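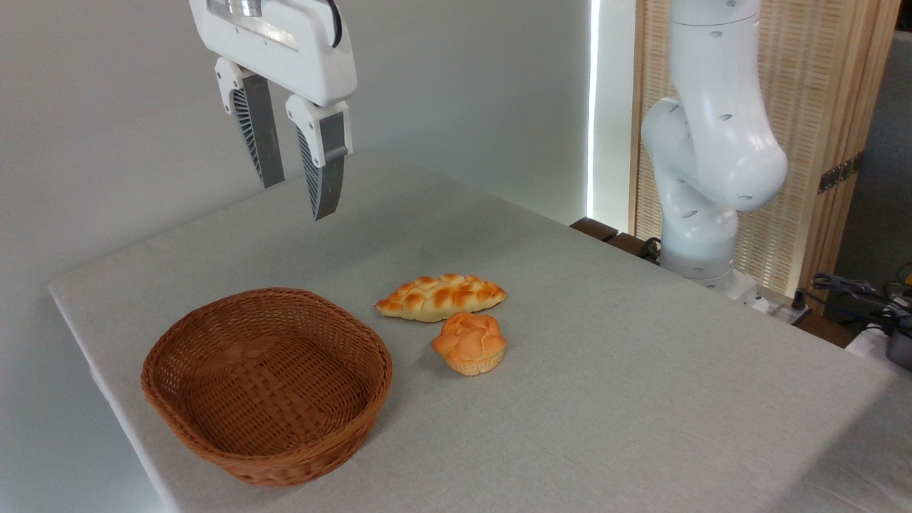

Table linen has been the main thing people have asked me about since the June lunch at Drostdale, so I am giving it most of this month's item. The questions were mostly the same ones: what to buy, how to wash it, and whether linen is worth the bother when a polycotton cloth costs a third of the price. My view is that it is, provided you pick the right colour and don't mind a few creases. A pale grey-white cloth, like the one under the food here, suits most crockery and can be used at lunch or dinner without looking out of place. It will show beetroot and red wine, but so will almost anything except navy, and navy shows every bit of lint and flour instead.

Start by measuring the table. Most of us guess and end up with a cloth that barely covers the ends. For an ordinary meal you want a drop of a hand's length on each side, a bit more if you like a formal look, and less if there are small children who pull. Our long trestles at Drostdale need a 300 cm cloth, and that is an awkward size to find in the shops. Two shorter cloths overlapped in the middle will do the job, although glasses have a habit of ending up right on the join. Nuria Iglesias sews hers together with a flat seam and puts the bread boards over it.

New linen shrinks. Wash it before you hem it if you are making your own, and wash it before its first outing if you have bought it ready-made, in case you need to take it back. I lost a good cloth by cutting first and washing second, and it now lives in the caravan as a pair of curtains.

For ordinary washing I use 30 degrees, a gentle cycle and half the powder the packet asks for. Linen doesn't like being crammed in, so give it the machine to itself or put it in with a few tea towels. Leave out the fabric softener. It coats the fibre and the cloth stops absorbing, and you will notice the first time somebody knocks over the water jug. Hang it out as soon as the machine finishes, folded once over the line with the edges pulled straight. In this weather it may take all day, and on a damp day I bring it in and finish it over the backs of the dining chairs.

Stains are best dealt with the same night. Blot, don't rub. The methods below are the ones I use on undyed or pale linen. Test a corner first if yours is coloured.

Red wine: cold water straight away, then a soak in oxygen bleach overnight. Salt is fine for getting you through the meal but it won't take the mark out.

Grease and butter: dishwashing liquid worked in with a fingertip, left for an hour, then a warm wash. Don't put it near an iron until you are sure it has gone.

Turmeric: wash and then sun. Put the cloth out damp, stain side up, and repeat until it fades. Even winter sun will shift it, only more slowly.

Candle wax: let it harden, lift off what you can with a blunt knife, then iron between sheets of brown paper. Coloured candles leave dye behind, and that wants the oxygen bleach as well.

Tea: cold rinse, then the ordinary wash. Old tea stains may never come out completely. Put the teapot over them.

On ironing, I iron while the cloth is still damp and start from the middle, working outwards. If it has dried too far, sprinkle it with water, roll it up in a towel and leave it for half an hour. Aslak Ekström tells me he stopped ironing his years ago and simply smooths the wet cloth over the table the night before, then leaves it to dry in place. I tried this last month on an old table with a laminate top and it worked well enough, though the fold lines were still there in the morning. I wouldn't try it on polished timber, which can mark.

Storage matters more than people think. Linen that sits folded along the same lines for years will eventually wear through on the crease. Refold it differently each time, or roll it round a cardboard tube – fabric shops usually throw these out and will give you one if you ask. Keep it out of plastic. An old pillowcase is good. Put nothing away starched, as silverfish eat starch and will take some of the linen with it.

As for where to buy, I have three suggestions. Semevmont has a remnant table at the back of the shop and will cut from the roll, and the staff know their cloth. I paid $85 there for a length that did our kitchen table with enough left over for napkins. Aryee is dearer but the hemming is done by hand and the corners are properly mitred. Op shops are hit and miss. Look in the bottom of the bed linen bin, where tablecloths get mistaken for sheets, and hold anything you find up to the light to check for thin patches. An iron mark on one end is no reason to leave a cloth behind if your table is shorter than the cloth.

A word about napkins, as Dzifa Abugri raised it. Paper ones are perfectly all right for a big crowd. For the smaller lunches I would like to go back to cloth, and they don't have to match. A mixture of plain colours looks quite cheerful, and the odd ones left over from a broken set finally get some use. Cut squares with the thread, not across it, or they will never sit flat after a wash. A narrow double hem is enough.

Parveen Jadoon is keeping the shared cloths at her place while the hall cupboard is being relined. There are 14 in the tub and each has its length inked on a tape at one corner, so please check the tape before unfolding the lot. If you borrow one, bring it back washed. It doesn't need to be ironed. Ekow Alhassan is still missing a cream cloth with a drawn-thread border that went home with someone after the June lunch. It belonged to his aunt and he would very much like it back, stained or otherwise.

Next month I will write about mending – small holes, worn creases and scorched edges – and I would be glad to see anyone's darning before then, good or bad. Samples can be left in the box at the Drostdale front counter with your name pinned to them.

Last updated: Jul 15, 2021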